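**Members' Forum > Practice Management > Engagement and Fees**

**Thread: Closing letters on dormant matters: one form or two?**

---

**clerk_of_record** wrote:

Good morning. Our office is revising its closing procedures, and I would welcome the views of members who have done the same.

At present we send a closing letter only when a matter ends with a judgment, a settlement, or a recorded deed. Matters that simply go quiet are left open in the system. A review of our files in Bornent found a number of these, mostly estate plans where the client received drafts and did not return to sign.

The proposal before our partners is a single form letter, sent after 90 days without contact. It would state that the firm considers the representation ended, list any original documents being returned, and invite the client to sign a new engagement agreement should the work resume.

My questions are whether the same letter can serve for litigation and transactional matters, and whether 90 days is a suitable period.

---

**Ferhat Akyol** wrote:

We adopted a similar policy at our Allora office and I can speak to both points.

On the first, I would not use one letter. A client whose will was never signed needs to be told, in plain terms, that the will has no effect. A client whose claim was never filed needs to be told that a deadline may be running and that the firm is not watching it. Those are different warnings, and a form that tries to give both tends to give neither clearly. We keep two templates and the responsible attorney must choose between them before the letter can go out.

On the second, 90 days has worked for transactional matters. For anything with a limitation period, I would measure from the last advice given and set a much shorter interval.

---

**hollis_pm** wrote:

I must respectfully disagree with Mr. Akyol on the two templates. Our firm had separate forms for several years and the wrong one was chosen more than once. A single letter with a required paragraph, left blank for the attorney to complete, forces someone to read the file. Choosing from a menu does not.

I would also caution against the phrase "considers the representation ended." It suggests that there may be another view. "The representation has ended as of the date of this letter" is better.

---

**sandoval_admin** wrote:

May I add a point on cost? The Sandoval office sent letters on all of its dormant files at once, which came to nearly 2,000 pieces of mail. Many were returned as undeliverable, and the staff then had to decide what to do with original documents belonging to people who could not be found. I recommend that the firm settle its policy on unclaimed originals before the first letter is mailed.

We tried the Clorero module for tracking returned mail. It was adequate for the purpose, although the reports must be exported by hand.

Our letter now reads, in the relevant part:

> The firm is holding the original documents listed below. Please let us know in writing whether you wish to collect them in person or have them sent to the address above. Until we hear from you, they will remain in storage under the terms of your engagement agreement.

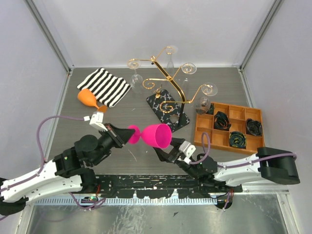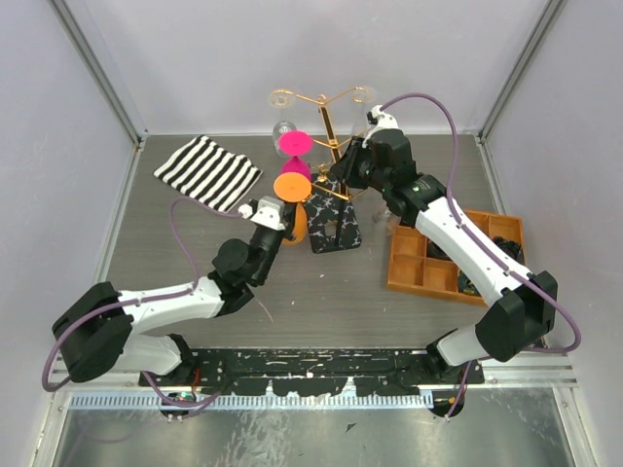

hollis_pm is right about "considers the representation ended," and I have made the same change to our form. My reservation concerns the blank paragraph. In a busy office it will be filled with the same sentence every time, and a careless paragraph is harder to defend than a careless choice of template. Posted by tmarch_legal.

---

**hollis_pm** wrote:

That is a fair concern. In our office a second attorney initials the paragraph. I accept that a smaller firm may not have a second attorney available.

---

**clerk_of_record** wrote:

Thank you all. A further question for Mr. Akyol: when a client replies to the closing letter with a short question about the old matter, does your office answer it? One of our partners fears that any reply reopens the representation.

---

**Ferhat Akyol** wrote:

We answer if the question concerns the file itself, such as where a deed was recorded or whether a copy can be provided. If it calls for advice, the client receives a brief note stating that a new engagement agreement is required, with the agreement enclosed. The note is saved to the closed file.

I would add that the receptionist should have the same instruction. Our one difficulty arose from a telephone call and not from a letter.

---

**sandoval_admin** wrote:

We follow the same practice, with the exception that requests for copies must be in writing.

---

**clerk_of_record** wrote:

I will take the two-template version and the completed-paragraph version to the partners together. They are due to decide in April. If members have language for the unsigned-will warning that they are free to share, I would be grateful to receive it by private message.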